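Kestness word list — README

I made this because I play a lot of word games and got sick of lists full of junk. It has 1298 short English words, all up to 5 letters, one per line.

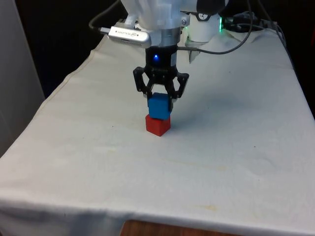 Princess Rivera: does it have plurals? I'd drop them, they make the game too easy.

Most plurals are gone now (thanks!).
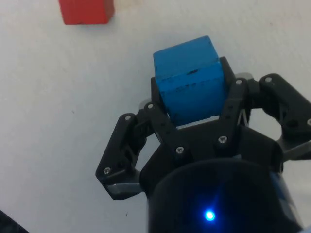 Blue cube in the gripper, red block farther back.

Spelling is American, so it's color, and gray with an a.
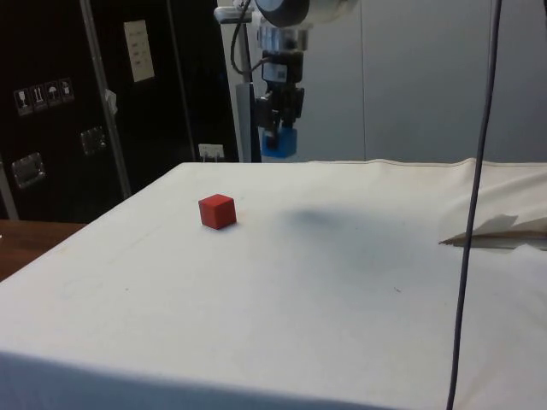
Red cube on the white cloth.

Karla Manríquez sent me 46 fixes in April — bless her —

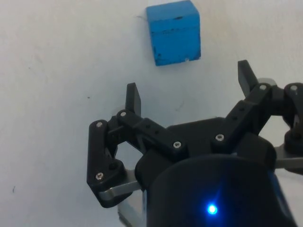 and I've put in all but two. Last update 12/27/24. Use it however you like!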